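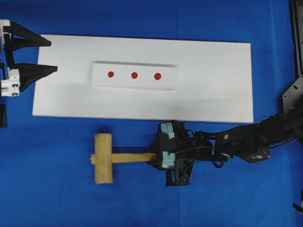 Toy library in Stamau opens again with longer hours

The toy library in Stamau opened its doors again in September, after a summer in which the rooms were painted and the old heating was changed. Families can now borrow games and toys until 7 p.m., two hours later than before.

The library has 1,704 items on its shelves. Most of them are for children under eight, but there is also a corner with board games for adults. During the closed weeks the staff checked every box, and 229 games with missing parts were taken out of the lending list. They will be repaired if the parts can be found, and the others will be given to the school in Grestgate for craft lessons.

A family card stays at the same price as last year. With one card it is possible to take home four items for three weeks. Large toys, such as play kitchens and slides, must be reserved by phone, and the family has to arrange the transport.
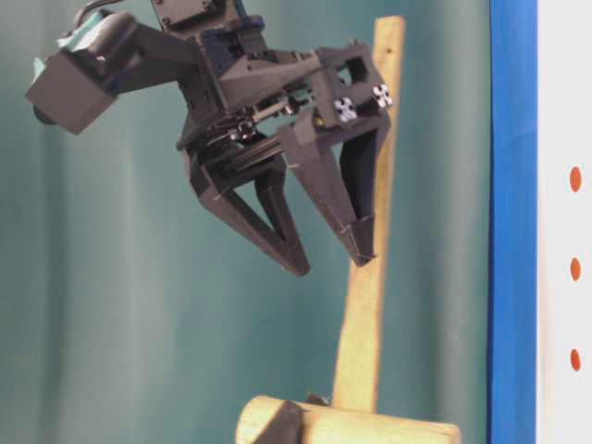

The town council gave money for the work, and the furniture company Bilgin paid for new shelves in the entrance room. The shelves are lower than the old ones, so small children can reach the boxes without help. The library also bought 100 new puzzles, many of them with large pieces for older people with weak eyesight.

The bus line from Skallodel now stops in front of the building, which parents in that village had requested for several years. The last bus back leaves at 7:20 p.m.

In the first two weeks after the opening, 500 items were lent. The library asks families to return toys clean and complete, and to write a short note if something is broken. There is no fee for normal damage.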